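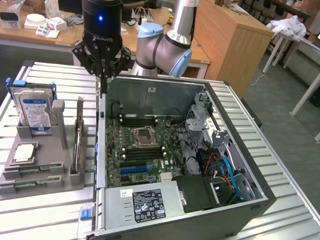

Desktop tower on its side, panel off

dunmore_reader
Our study group at Kemthorpe is starting on the parables in October and I got volunteered to lead the first two evenings. I want to open with the lost sheep, but every time I read it I get stuck on the ninety-nine. He leaves them out in the open country! Is that supposed to bother me? I grew up hearing it as a sweet story with a lamb on somebody's shoulders and now I can't hear it that way at all.

pewtwelve
It's supposed to bother you, I think. Luke has him ask "which one of you wouldn't do this" and any real shepherd listening would have said, well, me. It's a ridiculous thing to do. I'd lead with that and let people squirm a bit.

Marlo_K
Gonna disagree with pewtwelve. A flock that size would have had more than one person watching it, and the listeners would have filled that in without being told. My old study guide (the Awasthi one, green cover, long out of print) spends 32 pages on this chapter and comes down on that side. The point is the party at the end.

pewtwelve
But then why mention leaving them at all? If there's a helper, Luke could have said so. You're tidying it up.

Marlo_K
Maybe I am. I still say people who knew sheep didn't need it spelled out.

tansyfield
I was the one sheep for a good long while, so I never worried much about the ninety-nine, lol. It was my sister who did. She'd stayed in church the whole time and nobody threw her a party. If you've got people like her in the group, dunmore, leave some room for them – they may not say anything the first night.

dunmore_reader
Oh, that's really helpful, tansyfield. I can think of a couple already. Maybe I read it out loud and just ask everyone where they are in it?

Marlo_K
Do that before you hand out any notes. Once there's paper on the table they all look down.

pewtwelve
Agreed on that one, at least. And read Matthew's version too, it's shorter and the sheep wanders off instead of getting lost. We did both at Honach last spring and ran way over time.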